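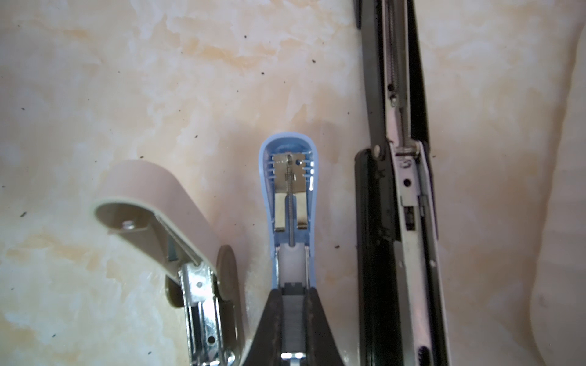
Figure 1. Wrist camera view of the three test staplers, opened, before a grip test.

Print this page
E-mail this page

Comparing Two Grippers on Small Office Objects

Our project compared two grippers on the same arm, the Lefèvre parallel gripper and the softer Budix two-finger model. The work was done in the Brestlow lab in September. We wanted to know which one the lab should keep mounted for the spring course.

The test objects were a beige stapler, one with a light blue head and a large black one. Staplers are awkward to hold. They mix smooth metal with plastic, and when they are open the arm has to avoid the spring and the magazine. Each gripper made 30 attempts, split evenly over the three staplers. A try counted if the stapler was lifted and held for five seconds.

The Lefèvre gripper failed 6 times and the Budix failed 17 times. Most of the Budix failures were on the black stapler, which turned in the fingers as it came up. On the beige one the two grippers were nearly equal.

The camera gave us more trouble than the grippers did. Chrome parts reflect the lamp, and the Ellulent controller sometimes took the bright patch for an edge. Moving the lamp back helped – we did this before the counted runs and did not touch it again.

We did not test closed staplers or change the finger pads. Both grippers ran at the default closing force, so the Budix may do better with more force. The next group could start there.

Print this page | E-mail this page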